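FOR IMMEDIATE RELEASE

Somdale Home Kitchen Program Opens Spring Sign-Up for Small-Kitchen Households

SOMDALE, 1/4/20. The Somdale Home Kitchen Program is opening sign-up for its spring season, and this time the whole season is given over to the small stuff: chopsticks, spoons, peelers, lids, and all the other things that end up in a heap at the back of a drawer. We have 400 places, and they are free to any household in Somdale or Plurnport with a kitchen they would like to get along with a little better.

The program is run by Grolby, the neighborhood housewares cooperative, together with Kang, the home repair shop on the Plurnport side of the river. Grolby brings the sorting know-how and Kang brings the drills, the wall anchors, and a great deal of patience with old tile. Last season was about pantries, and we loved it (we still get notes about flour bins!), but the question we heard most often at the end of a session was what to do with everything that has no shelf of its own.

So the spring season starts at the sink. Each household gets 2 visits of 40 minutes each. On the first visit everything small comes out of the drawers and off the counter, gets sorted by kind, and goes back into holders near where it is used. The second visit comes a few weeks later, once people have cooked with the new setup and found out which parts suit them and which parts don't. Things get moved again, and that is fine with us.

Chopsticks get a session plan of their own, and we are a bit proud of it. They roll, they lose their partners, they come in lengths that fit no cutlery tray, and most homes have far more of them than anyone expects.

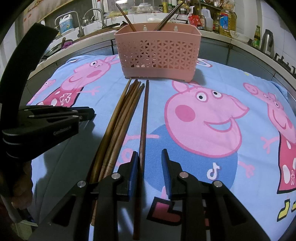
Our method begins with something soft on the counter. Any old blanket or thick towel will do, and the one with Peppa and George on it does the job as well as a plain one, since a chopstick laid on fabric stays put while you look for its mate. Sort by color first, with the light wood in one bundle and the dark in another, and then match for length. A slatted or lattice basket is our favorite home for the finished pairs because air can get through the sides, and a pink plastic one like this, with keyhole slots in the back, can hang on the wall when counter room is short. Stand the dark ones in first if there are only a few of them, so they don't vanish among the rest. Any that are badly bent can retire to the plant pots, where they make very good stakes for seedlings.

From there the plan moves outward along the counter. Cooking oil, sauces, and the kettle are next, and we ask people to keep whatever they reach for daily within one step of the stove and let the rest go up high. Cutting boards get a spot where they can stand and dry. Jars are looked at one by one, and there is usually some cheerful arguing over the ones without labels.

We want to be clear that this is for kitchens as they are. You don't need to buy matching containers, and you don't need to clean up before we come. Bring out the cracked mug full of spatulas! Some of the best holders we have seen were made from things already in the house, and our session leaders will always look there first. If a household does want something hung on a wall, Kang will put it up during the second visit at no charge, as long as the landlord has said yes in writing.

Sign-up is open now at the Grolby front counter and at Kang. Visits begin in April and run until every household has had both of its sessions. Afternoon and early evening times are available, and 35 of the places are set aside for people who need a session in a language other than English. Please mention this when you sign up so we can match you with the right leader.

Households that took part in the pantry season are welcome to come back. If you have a neighbor who keeps saying they will get to that drawer one day, please pass this along.

About the Somdale Home Kitchen Program

The Somdale Home Kitchen Program offers free in-home help with sorting, storing, and small repairs in kitchens across Somdale and Plurnport. It is a joint project of Grolby and Kang.

Press contact: Program desk, Grolby, Somdale. Reporters who would like to sit in on a session are asked to call at the desk ahead of time so that we can check with the household.

###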